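Ticket: Episodes rejected under rule 5 (grip on quilted clothing) – which reading of the rule is correct?
Project: Clinenach home handling, bedroom tasks
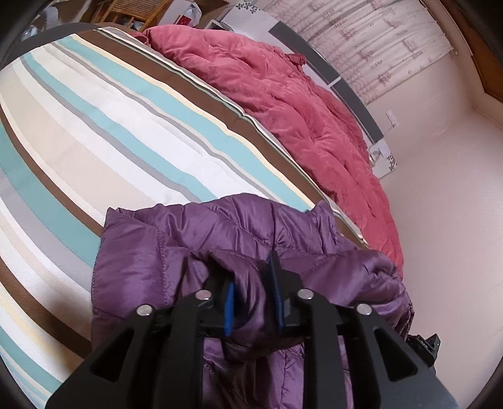 Opened 27/04/2019
Status: closed, rule text changed
Priority: normal

Description of the problem

I collect for the Clinenach project with the hand-held gripper, and my tasks are mostly clothing on beds. Of my last delivery, 17 episodes came back with the code "R5, grip not valid". All of them are with padded garments. The episodes with shirts and towels from the same delivery were accepted, and I did not change my way of working between them.

Rule 5 in the collection guide says: "The item must be held between both pads. The grip must be clear of the body of the item." For a shirt I understand this well. I take an edge or a fold and the rest hangs down. For a puffer garment I do not understand what is the "body". When the jaws close on it, the filling goes to the sides and makes a bulge next to the pads. I think the reviewer sees this bulge and decides that I pushed into the body.

I would like to know:
1. Is a gathered fold in the middle of a panel a valid grip, or must I always take a seam or an edge?
2. If the fabric hides a part of the pads, is the episode lost?
3. Can the 17 episodes be reviewed again, or must I repeat them?

What I already tried

– Read the guide again, also the annex of Bralell about soft items. The annex speaks of pillows and blankets but not of padded clothing.
– Checked the pads and the joints according to the weekly list. No play in the joints, pads are well fixed.
– Repeated one task with a slower closing. The bulge is the same.
– Repeated one task with the grip on the hem. It was accepted, but the garment turned over when I lifted it, so the fold afterwards was poor.

Reply 1 – review desk

Thank you for the clear ticket. Please send the episode list and do not delete anything from the device until we answer. Can you also confirm which version of the guide you have? The first page shows it at the bottom.

Reply 2 – reporter

List attached. My guide is version 5. I downloaded it from the Peria portal when I began.

Reply 3 – review desk

Then the version is correct and we can exclude this cause. We looked at the 17 episodes with two reviewers, separately. They agreed on only a part of them, so the rule is not written well enough. One reviewer read "body" as "any place which is not an edge". The other read it as "the part resting on the surface below". With the first reading almost every grip on a quilted item is wrong.

We also searched the complete clothing set. It has 1,251 episodes, and the padded items are a small group in it, so the question did not come up earlier. We have asked Van Leeuwen, who wrote the original rule text, what was meant. Until there is an answer, please continue with other items and leave the padded ones.

Reply 4 – reporter

Understood. One remark, if it can help. The guide tells us not to press the item down before gripping. With a puffer this is difficult to respect fully, as the jaws touch the filling before they reach enough fabric to hold. I would suggest to permit light contact, and to forbid only pressing so hard that the mattress moves.

Reply 5 – review desk

Van Leeuwen answered. The intention was to prevent grips where the item is pushed against the furniture and dragged. It was never meant to forbid a fold in the middle of a panel. The new text of rule 5 is:

5.1 The item must be held between both pads. A gathered fold is a valid grip, also away from seams and edges.
5.2 For padded or quilted items, light contact before closing is permitted. The surface below must not move visibly.
5.3 Fabric may cover part of the pads. At least one pad edge should stay in view at the moment of closing.
5.4 After closing, wait until the item is still before lifting. Do not correct the grip while it is in the air; put the item down, open and grip again.
5.5 Zippers, buttons and drawstrings are not used as grip points unless the task names them.

Your suggestion is in 5.2, with slightly other words.

Result of the second review: 12 episodes accepted, five still rejected. Those five are rejected under 5.4, as the grip was changed during the lift. Please repeat only these. The limit of 600 episodes per collector is not affected, a repeated episode replaces the old one.

Reply 6 – reporter

Thank you, this is clear now. I have repeated the five and uploaded them again under the same task numbers. In one of them the garment slipped a little, so I put it down and gripped again as 5.4 says. Please tell me if this should be marked in the notes field.

Reply 7 – review desk

Yes, please write "regrip" in the notes field, nothing more is needed. All five are accepted. The new rule 5 will be in the next version of the guide, planned for August, and until then it is pinned on the Peria portal. Ticket closed.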